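Looking after the Netari hand-held pair: speaker notes

August | Daso bench group
Search this site Go
3 comments 11 shares

Slide 1. Title

Talk covers one station: the Netari towel bench, two hand-held grippers, the tracking rig over the table, and the recording machine under it. Folding arm in the next bay is out of scope. Same fingers and lenses are used on the arm, so parts of this carry over, but the arm has its own maintenance sheet.

Assume the audience has run a session. Skip the operator introduction unless someone asks.

Slide 2. What is on the bench

Two grippers, left and right. Each has a body, a trigger, a pair of soft fingers, a wide-angle camera looking forward, and a square marker on the rear. Bodies are printed by Leclerc. The finger blanks come from Borska in bags of 15. Everything else is off the shelf.

The two units are not interchangeable. The markers carry different codes and each camera has its own calibration file. If the labels under the grips have worn off, read the code before plugging anything in. We lost a morning of recordings to a swapped pair. The files opened normally and the video looked fine. Left and right trajectories were exchanged and it only showed when the arm tried to replay them.

Slide 3. Setup order

Go through the order slowly. Most of the problems in the log come from doing these out of sequence.

Power the recording machine first and let it finish booting. Plug in the left gripper, wait for its camera to appear, then the right. Start the tracker. Only then start the recorder.

If both cameras are plugged in together the machine assigns them in whichever order it finds them. The software is supposed to sort this out by serial number. On our version it does so on a clean boot and fails after a sleep. Sleep is now disabled in the settings. Check that it is still disabled after any system update.

Trigger zeroing comes last. Fully open, hold, press zero. Fully closed on nothing, hold, press again. Do not zero with cloth between the fingers.

Slide 4. Lens

Clean the lens at the start of every session and after each change of towel stock. Cotton lint is the main contaminant. It settles at the lower edge of the glass and is hard to see by eye. Look at the live view against something plain and bright, such as the ceiling.

Blower first, then a dry optical wipe. No solvent on the lens. The housing can be wiped with a damp cloth, wrung out well.

Point to make: a wide-angle camera sees its own housing and fingers at all times. This is useful. If the outline of the housing has shifted between the reference still and today's live view, the camera has moved in its mount and the calibration is no longer valid. Keep one reference still per gripper in the station folder. Overlay takes a minute and catches most loose mounts before a recalibration is needed.

Slide 5. Camera mount

Each camera is held by four screws into brass inserts. Snug, then a quarter turn. Leclerc's first batch of bodies had the inserts set slightly proud and the camera rocked on them. Those bodies have been withdrawn from this station. There may still be one in the spares drawer. It can be recognized by running a fingernail over the insert.

Thread locker: do not use it. Two bodies cracked around the insert within a week of someone trying it. Use the nylon washers.

After any work on the mount, redo the calibration. Board in hand, gripper fixed in the bench clamp, board moved through the full view including the corners. People tend to keep the board in the middle. The corners of the image carry the heaviest distortion and a middle-only calibration gives a good-looking error figure and poor results near the edges.

Slide 6. Markers

The marker has to be flat, clean and matte. Three ways it fails, in order of how often they turn up in our log.

Lifting corner. Operators rest the gripper on its tail when they put it down. The corner catches on the table edge. Replace the marker, do not tape it. Tape is glossy and the tracker drops out whenever a ceiling light reflects in it.

Dirt on the white border. The tracker needs the border as much as it needs the pattern. Finger marks are enough to cause dropouts at the far side of the table.

Wrong print size. Markers must be printed at full scale with page fitting turned off. Measure one side with calipers after printing. An undersized marker tracks without any dropouts and puts the gripper at the wrong distance, so there is nothing in the log to warn you.

Glass walls: this room has a lot of glass. A marker can be seen twice, once directly and once as a reflection. The reflected one is mirrored and should be rejected by the code check. Close the blinds when the tracker reports unstable counts. If that does not clear it, move the table before touching the tracker settings.

Slide 7. Fingers

Borska fingers wear at the tip, on the inside face. Terry cloth is harder on them than flat weave. Loops pull at the surface and leave it polished, and a polished finger drops the corner of a towel that it held the day before.

Test: close on one layer of towel, pull straight out by hand, compare with a new finger. There is no figure for this. We tried a spring scale and readings depended more on the towel than on the finger.

Change both fingers of a gripper together. Log the date and the side. Our longest-lived set was pulled at 326 sessions and was well past useful by then. I would not plan on that number.

Press the new finger onto its post until it seats. No glue. If it turns on the post, the post is worn and the post gets replaced.

Slide 8. Trigger and linkage

Symptoms of a dry linkage: the trigger returns slowly, or the width trace in the recording shows small steps on opening. Open the side cover and brush out the lint before doing anything else. In most cases the lint is the whole fault. A small amount of dry lubricant on the pivot if it still drags. Oil picks up fibers and turns into paste, and the linkage then needs a full strip.

Check the return spring while the cover is off. A spring that has been overstretched looks open at one end.

Put the cover back before testing. The cover carries one side of the pivot pin and the trigger will feel loose without it. We have had two grippers reported as faulty by people testing with the cover off.

Slide 9. Cloth around the openings

Long towels get twisted during handling and end up bunched around the front of a gripper. Instruct operators to stop and free the cloth by hand with the trigger open. Pulling it through under load drags lint into the body and has pulled a camera cable loose once.

After any snag, in this order:

Release the trigger.
Support the gripper with one hand and ease the cloth out along its own length.
Look into the opening with a flashlight. Remove loops and threads with blunt tweezers.
Check the soft parts for nicks.
Check the live view against the reference still.
Re-zero the trigger.

Mark the take as bad in the recorder even if it seems usable. The width trace after a snag cannot be trusted until the trigger has been zeroed again.

Slide 10. Cables and storage

Cables leave the body at the rear and go up to the overhead hook. Leave enough slack for a full arm reach to the far table edge. Inspect the first hand's width behind the connector, where nearly all our breaks have been.

Store the grippers on their cradles, fingers open. Fingers left closed overnight take a set and the zero drifts through the first part of the next session. Lens caps on. The caps for the two units are the same and can be mixed.

Slide 11. Routine

Every session: lens, marker, zero, reference still.
Every week: lint out of the linkage, cable check, finger pull test.
Every month: camera screws, calibration, side cover off, backup of the calibration files to the Daso share.

The monthly job takes one person most of an afternoon if both units need calibrating. Book the bench for it. Attempts to fit it between sessions have ended with one gripper calibrated and the other left for later, and the log does not always say which.

Slide 12. Faults still open

The right-hand unit drops its camera connection on some mornings and recovers on replug. Cable, port and camera have been exchanged. Next step is the hub.

Width trace on the left unit reads slightly above zero when closed. Within tolerance, growing slowly. Suspect the post.

The Leclerc redesign moves the side cover screws to where they can be reached without taking the marker plate off. Bodies are on order. Do not promise a delivery date if asked.

Slide 13. Questions

Leave the last slide up during questions. If asked about running without markers: tested at Borska, not tested here. If asked for the calibration script, it is in the station folder with the reference stills.
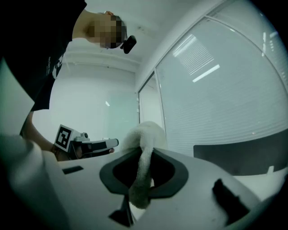

Slide 13: twisted towel through the soft ring of the near gripper; hand-held gripper behind, with the marker on its rear end.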